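Inventing a Character, Unit 4: Family and Backstory
Handout for 21 September 2020

Last time we built a setting, the river town of Stillport. Now we get to fill it with people, and this is the part I love!

Start with who raised your character. Take Ninaso, the ferry pilot Raffaele Rizzi brought to class in August. She grew up with an aunt in a house of 81 steps (she counted them every night, going down to steal bread), and from that one habit we already know she's hungry, careful and good in the dark. So much from a staircase!

Then give her someone to argue with. A sibling, a rival, a boss. Ninaso has her cousin Shehata, who owes 3,000 coins to the wrong people and keeps smiling about it.

Last, clothes. Pick one garment and write 60 words on it, no more. Who wore it first? What gets kept in the pockets?
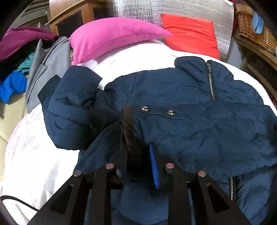 Fig. 2. Navy quilted jacket with zippers and snaps.

For next class: one page of backstory, any genre. Read Moataz El Khatib's "Warnex" pages in the packet first, and mark every place where a relative is mentioned.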